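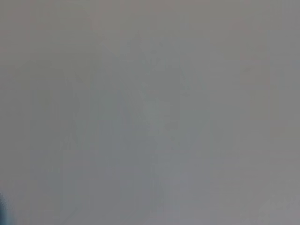
Clubs > Robotics > Build Guides > Wrist Camera

Search this site Search Go

Setting up the wrist camera for the June round

Posted Apr 16, 2021 in: How-To, Student Builds

These are the steps the Plidham club uses before a practice run. You need the arm, the camera on its clip, a laptop with the Jeltbridge viewer installed, and one person to hold the stop button. Plan on 50 minutes the first time.

1. Power off the arm. Push the camera into the clip until both tabs click. The cable goes up the back of the wrist and through the elbow loop. Leave enough slack for a full turn of the wrist.

2. Power on the arm, then open the viewer. If you open the viewer first, it picks up the laptop camera and you have to restart it.

3. Check the port. Ours is set to 3069 in the config file, and the viewer shows it as 3,069 with a comma. Type it without the comma.

4. Set exposure by hand. Auto exposure keeps changing as the arm moves, and the matching script then loses the blocks. Start at 19 and go up or down one step at a time until the printed test card is readable on the laptop.

5. Set focus with the test card held where the blocks will be. Turn the ring slowly and lock it with the small screw. Finger tight is enough.

6. Open and close the gripper all the way while watching the viewer. A bit of fingertip in a bottom corner is fine – mask that corner in the settings so the script skips it.

7. Save three test shots from the start position and open them at full size. If a shot is flat gray with only faint smudges in it, do not go on to the matching step. Clean the lens with a dry cloth, then repeat steps 4 and 5 and save new shots.

8. Run the Clurkwood course once at low speed. Keep the log and the shots in the same folder, named with your team and the run number.

Teams using the older Šimkus mount should skip step 6 until the arm is in the raised position. The mount sits lower and the cable can catch on the gripper.

Put the lens cap back on when you are done, and coil the cable loosely – no tape.

Tags: wrist camera, exposure, gripper, practice runs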